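Takel Chores: laundry and cleanup demonstrations

Can a machine do the wash yet? Our short reply is "parts of it, on a good day," and we think the parts are worth sharing! Takel Chores is a set of human demonstrations for training household manipulation policies. People do the job with hand-held grippers, so every motion in the set is one that two fingers per hand can make.
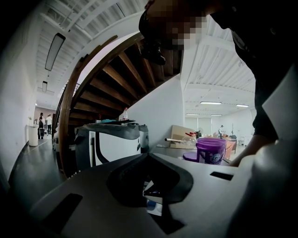
Version 2 adds washer work, which Viktória Pap had been asking for since the first release. The task list now has 11 entries. The ones we get the most mail about:

laundry/drawer_open
laundry/drawer_close
laundry/knob_turn
laundry/cloth_in
cleanup/bottle_to_box
cleanup/lid_on_bucket

Each episode folder holds the video, gripper pose, finger width and a one-line instruction in English. Poses are in meters. Finger width is normalized per gripper, so please read calib.json before you mix left and right.

What works so far

Drawers! Our baseline policy (Stemach, small config) pulls a detergent drawer open and pushes it shut again with very few retries. Bottles are also good. Knobs are so-so — the policy finds them fine, then slips partway through the turn.

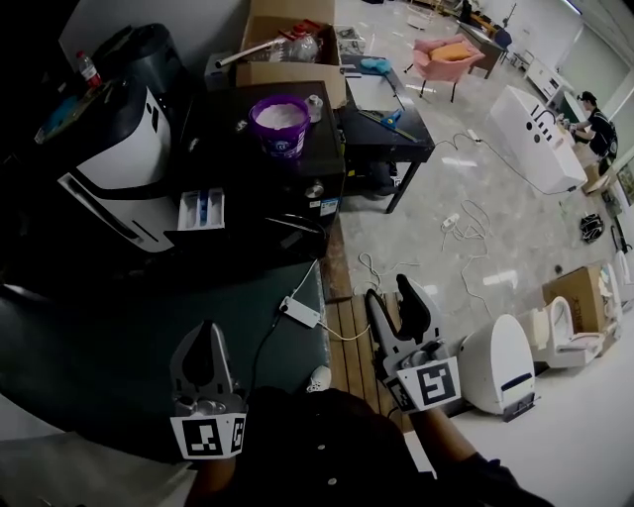

Cloth is still the hard one. A towel lands differently every time, and a policy that grabs one corner nicely will happily leave a sleeve hanging out of the door. Fanni Dobos retrained it 5 times in November with different crops and the sleeve won. We have not tried folding. If you have, please write to us, we would love to see it.

Known issues

Glossy fronts and shiny floors confuse the depth estimate. Use the RGB stream for those tasks.
Episode 1926 has its left and right streams swapped. Fixed in the loader, still wrong on disk.
The Erkby split uses older finger pads and should be kept out of the knob benchmark.

Getting started

Run fetch.py with the name of a split, then view.py on any episode folder. Start with laundry/drawer_open, it trains quickly and is great fun to watch.

Maintained by the Somogyi group. Pull requests are welcome, especially for the cloth loader.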